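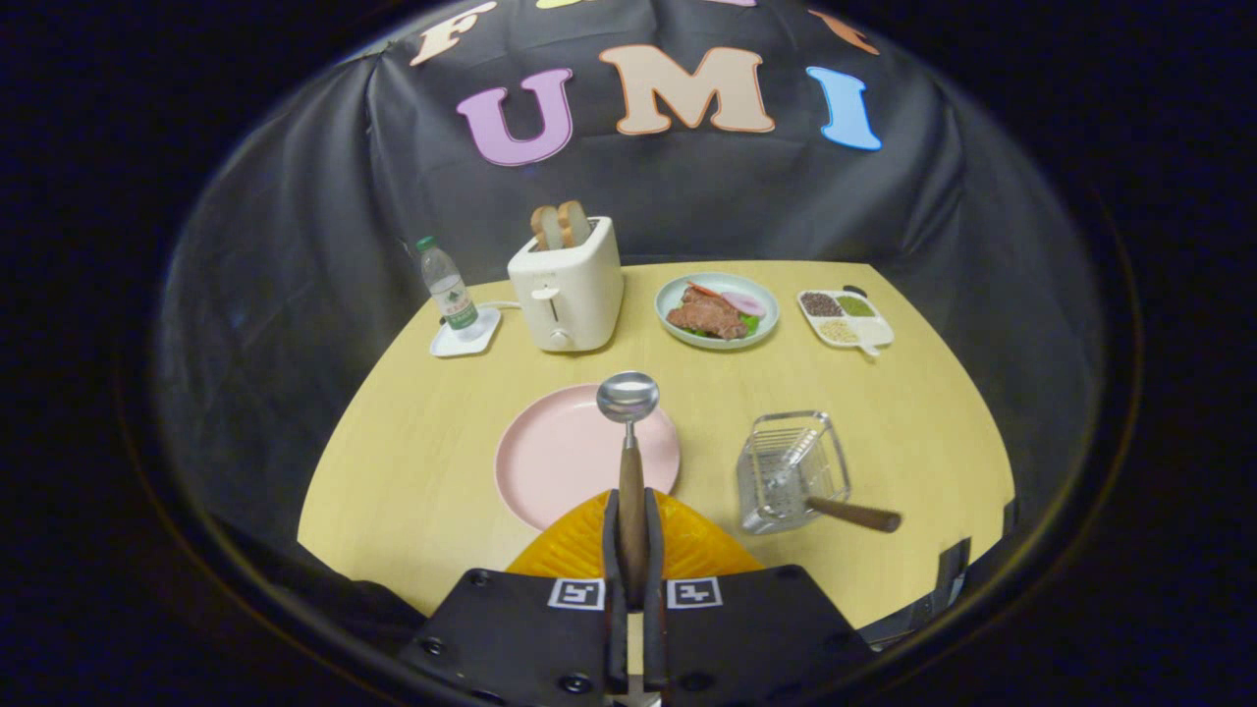 Poste « repas » : la louche tenue entre les doigts de la pince à main, au-dessus de l'assiette rose.

Accueil Le projet Rapports Partenaires Contact

Projet Clesodier, point d'avancement de novembre

Chers partenaires de Tradura,

Voici, comme promis au printemps, des nouvelles de l'apprentissage par démonstration, et nous sommes heureux de vous dire qu'elles sont plutôt bonnes ! Vous vous souvenez sans doute de nos hésitations entre la télécommande et la pince tenue à la main. Après plusieurs semaines d'allers-retours (et quelques discussions animées, il faut bien le reconnaître), nous avons gardé les deux, mais la pince à main assure désormais l'essentiel des enregistrements. On la prend, on fait le geste comme on le ferait chez soi, et la prise en main demande très peu d'explications aux nouveaux venus.

À ce jour, nous disposons de 1 116 démonstrations retenues, réparties sur 6 tâches de cuisine et de service. La louche nous a donné du fil à retordre : le manche en bois, saisi un peu trop bas, pivote entre les doigts dès que l'on incline le poignet. Nous avons donc repris toute cette série, soit 158 démonstrations, avec une consigne de saisie plus précise, et les trajectoires sont nettement plus régulières. La petite passoire en fil métallique, dans son récipient transparent, viendra ensuite. Elle nous inquiète un peu moins, même si la transparence du récipient complique encore l'estimation des distances.

La télécommande, de son côté, reste précieuse pour les corrections. Quand le bras de l'atelier de Barredo hésite en cours de geste, l'opérateur reprend la main quelques secondes, le remet sur la bonne voie, puis le laisse terminer. Nous avons enregistré 40 reprises de ce genre. C'est encore modeste, nous en convenons volontiers, et c'est là que nous aimerions porter l'effort cet hiver.

Côté budget, rien de fâcheux à signaler. L'achat de la seconde paire de doigts a été avancé, ce qui décale d'autant le renouvellement des postes de calcul, sans toucher à l'enveloppe globale. Le transfert vers le site de Lornby reste prévu après la validation de la tâche « servir à la louche », et nous vous enverrons la grille d'évaluation dès qu'elle sera relue.

Il nous faudrait en retour votre accord sur la liste des ustensiles de la prochaine série, si possible avant la fin du mois. Et si l'envie vous prend de venir essayer la pince vous-mêmes, la porte est grande ouverte, de préférence le matin !

Avec toute notre reconnaissance pour votre confiance et votre patience,

L'équipe Clesodier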